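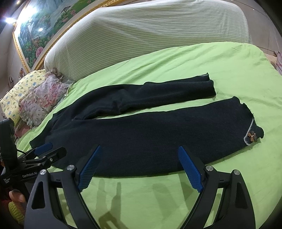
Gullevus is a training recipe for two-handed cloth folding, released by Coman in February and reviewed here at its default settings. It learns from demonstrations made with hand-held grippers, so no arm is needed until evaluation. Garments are its harder half. Dark knit pants lying diagonally on a lime-green sheet, one leg shorter and narrower than the other, give the keypoint stage no symmetry to rely on, and the fuzzy fabric blurs the outline. We trained on 700 demonstrations and ran 28 trials per item class. Pants were folded acceptably in 12. Most failures began at the first grasp - one finger slid over the cloth and the other closed on a single layer.

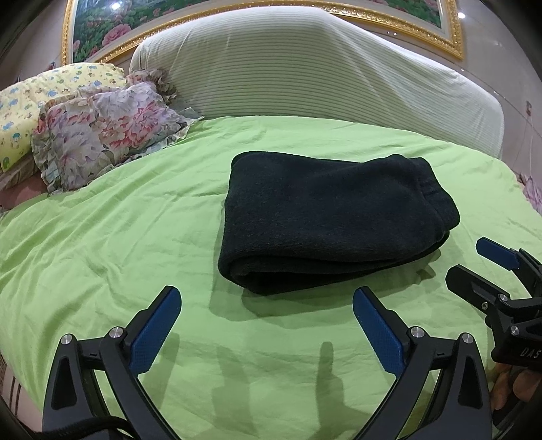
Towels did better, with 6 failures in the same number of trials. The older Dullow baseline was close on towels and far behind on pants. Training took one night on our Astura workstation. The documentation covers installation well but says little about calibration between left and right grippers, and the default timing offset had to be corrected by hand. Recommended for flat goods. For clothing, wait for the next release.

Reviewed March 4, 2026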